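Toaster oven trips the breaker when the kettle is on

hurnska_flat
Posted 06/05/2021

My kitchen counter has two outlets on one 15 amp breaker. The toaster oven runs fine alone. If I start the kettle while it is heating, the breaker trips within a minute or two. Is the breaker worn out, and can I fit a 20 amp one in its place?

3 replies

Satari94

Add up the load. A typical toaster oven draws 1,200 to 1,800 watts and a kettle up to 1,500. At 120 volts, a 15 amp circuit carries 1,800 watts in total. Your breaker is doing its job.

Do not fit a 20 amp breaker unless the wire is 12 gauge copper for the full run. 14 gauge is limited to 15 amps. Check the rating plate on each appliance and move one to another circuit.

pletetti777

same thing in my old place, I just boil water first

Du Plessis

Agree with Satari94. Two things to add. Both outlets being on one breaker means a different outlet on the same counter gains you nothing. Also leave clearance above and behind the oven, per the manual, and keep mugs and plates in a separate area of the counter or table.

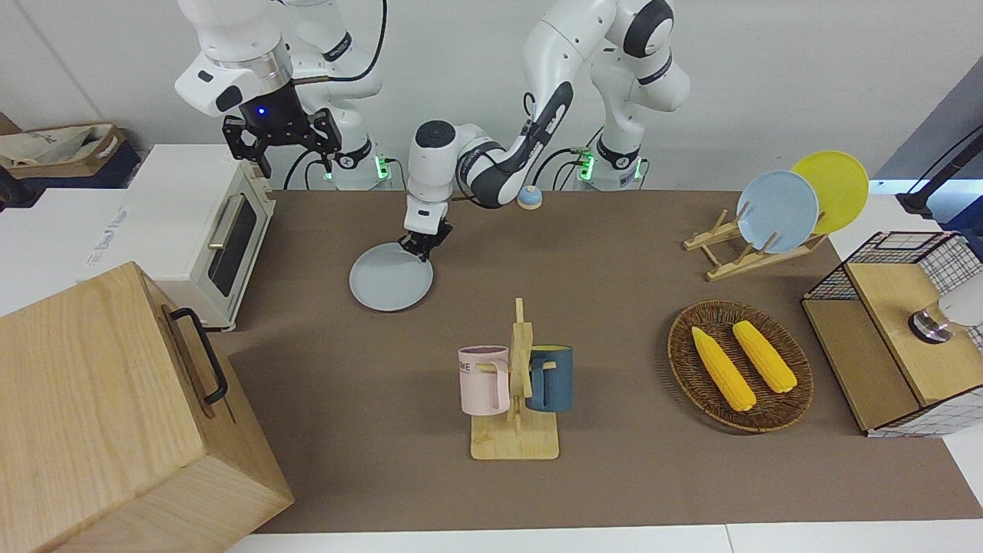
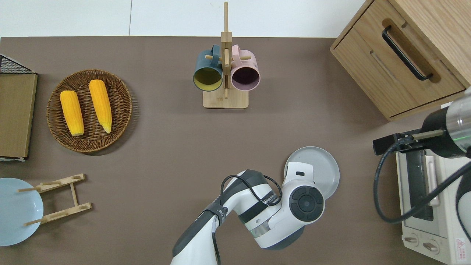
If it still trips with the oven alone

Unplug everything else on the circuit and test again. If it trips with one appliance under 10 amps, have an electrician check the breaker and the connections.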